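Clunemside Puts Off Second Robot Arm Until October

March 8, 2020

Clunemside has approved $2,456 for new grippers and put off buying another arm until October, giving its accountants seven months to recover from the first one.

The lowest of six quotes, from Turema, came in at $2,230 before shipping. "Shipping was on page 9," said purchasing lead Nisha Tiwari. She has now read page 9.

Engineer Angeliki Stamatopoulos had asked for an arm, the grippers and a bigger table. She got the grippers - and a form for requesting the table. 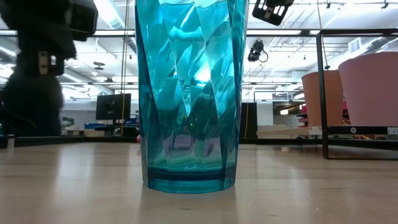

A teal tumbler on the worktable at Clunemside, with robot equipment behind it.

The table request is under review.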